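Wurkby Suture Pad Notes

Version 2, last edited 7/18/23
Maintained by Heather Moffat

Contents

This folder holds notes and pictures on interrupted suturing in synthetic tissue pads. It covers the pads, the thread and the state of the closure at different stages. It is meant for people who teach or practice basic wound closure and want material to compare their own work against.

Files

pads.txt lists each pad by number, with its supplier and the date it was opened.
closures.csv has one row per closure: pad number, incision length, stitch count, spacing and comments.
pictures/ is sorted by pad number.

There are 53 closures on 16 pads. Most pads are the Vestach type. The rest came from Radebe and have a firmer top layer.

Conventions

Stitches are numbered from left to right as the pad lies in the picture, whatever order they were tied in. A closure is marked "partial" if any stretch of the incision is still open between or beyond the knots. Tail length is recorded only after trimming. Leave the field blank if the tails are uncut. 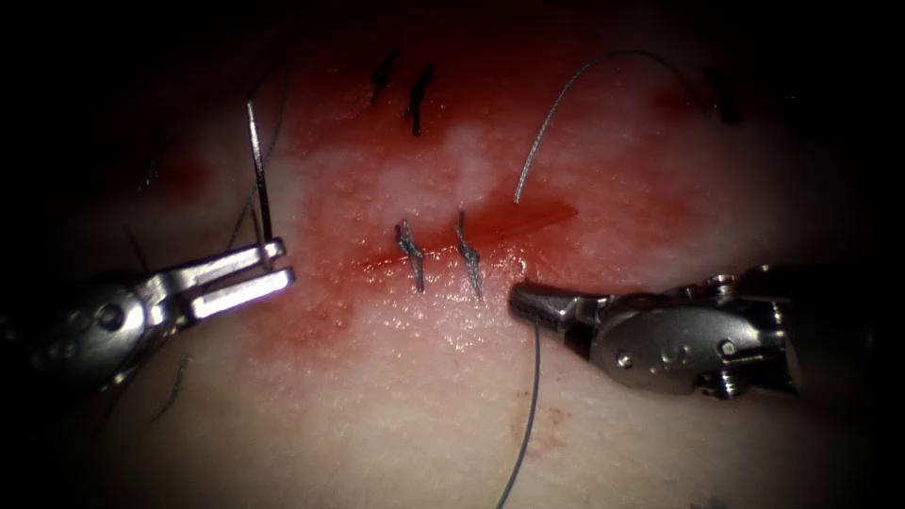

Knot height is the field people ask about most. It is a judgment by eye of how far the knot stands up from the pad, scored low, medium or high. With two knots tied, the one on the right stands slightly taller, and its trimmed tails point upward. Score the knot itself and leave the tails out of it. Red staining on the pad is not scored.

Known problems

Spacing is missing for 15 closures in the Tirkumari set. Incision length on the Radebe pads was measured before suturing only.

Send corrections to Heather Moffat with the pad number and the stitch number.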